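Equipment planning meeting, Stukdale kitchen bench, April

Minutes typed up by me, so blame me for the spelling.

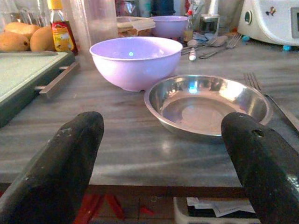

The table setup is fine as it is, came the first remark, and the money should go on spare fingers before anything else. I wrote that down twice because we all ended up agreeing with it!

Gestelar have quoted £3122 for a second arm with a gripper, delivery included. Calado can do the fingers alone at £256 a pair, but with a 60-day wait (I groaned at this, and I'd like that minuted). We'll order one pair now from this year's pot and put the arm into next year's budget.

Bowls, forks and such came up again. I said I'd rather have steel than plastic for the next lot, and was told it depends how the gripper gets on with shiny things. Left open.

Indbridge still owe us a price for servicing. I'm to chase.

Storage: we have 19 crates and no shelf to put them on. Shelf agreed, cheapest going.

Actions for me: finger order, Indbridge, shelf. Gestelar quote to be looked at again in June.

Finished at 4.15.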